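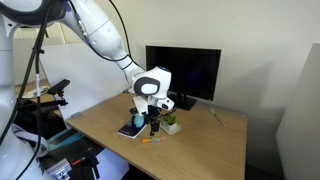

The Working Surface

How much desk does a desk job need? Less than most people have, and more than most people leave clear

By Abla Moussa

A desk fills from the back. The monitor goes down first, its base takes a strip along the wall, and everything that arrives later is placed in front of it in the order it was last used. By midafternoon the front edge holds a pen, a notebook, a cup and whatever came back from lunch. A fork is common.

Nisreen Najjar plans office interiors at Panicker, a small firm that fits out rented floors for companies of up to 300 people. Her method is to ignore the furniture catalog for the first week and look at what sits on the desks already in use. She divides the objects into three groups: fixed, resident and passing. The monitor is fixed. A plant is resident, as is a notebook in daily use. Cups, cutlery and mail are passing, and they cause most of the trouble.

"People ask me for a bigger desk," Najjar says. "I ask them where the cup goes. If they can't tell me, a bigger desk gives the cup more places to be."

Depth before width

Width is what buyers compare, but depth decides whether a desk works. A monitor on a wide-based stand uses the back of the surface twice: once for the base itself, and again for the dead strip on either side of it, where the screen overhangs and the hand does not comfortably reach. That strip is a reasonable home for a resident object. It is a poor one for anything picked up more than a few times a day.

The usual correction is a clamp arm, which lifts the screen and frees the area under it. Najjar specifies them on shallow desks and leaves the stand in place on deep ones. An arm needs an accessible rear edge, and a desk pushed hard against a wall often does not have one. The desk has to come forward by the thickness of the clamp, and part of the depth just gained is lost again.

Plants and pots

A small potted plant takes up more room than its pot. The foliage spreads past the rim, and the useful footprint is the width of the leaves. A square pot sits closer to a neighboring object than a round one of the same width and can be lined up with the desk edge. A matching base or saucer should be chosen along with the pot, since a mismatched one is usually too wide.

Water is the limiting factor. The pot should stand away from paper and from any power strip, and it should be light enough to carry to the sink. Watering in place with a cup is how most desktop stains begin. On light wood, a ring left overnight will often show through a thin oil finish; a lacquered top gives more time.

The cup, the pen, the fork

Najjar's rule for drinks is a fixed spot on the side of the non-writing hand, back from the edge by at least the length of a hand. Notebooks go in front of the cup or beside it, never under it. A dark cover hides a ring and a light one does not, but the pages swell the same in either case.

Markers and pens roll. A round barrel laid parallel to the front edge will travel toward the user at the first bump, and one laid at right angles to the edge will travel sideways, where there is usually something to stop it. A shallow tray solves the problem for very little money. A tall pen cup also solves it, though it tends to collect dry pens.

Cutlery has no place in the scheme. It goes back to the kitchen with the plate, and if the plate went back alone, the fork goes on the next trip. On one floor of 240 desks, Najjar put a small bin for stray cutlery beside the printer. It was emptied every Tuesday and was rarely empty when the time came.

What to leave open

The last item on the plan is the open area. Najjar marks it on the drawing as if it were an object, a rectangle the size of an open notebook plus a forearm, directly in front of the chair. Nothing resident is allowed in it. Passing objects may cross it but should not stop.

Partitions help here in a minor way. A tall panel at the side gives the desk a clear end, and items can be lined up against it without sliding onto the next person's surface. It also casts a shadow, so the reading side of the desk should be the other one where the room allows it. Pale gray fabric is the standard choice and shows pen marks at elbow height within a year.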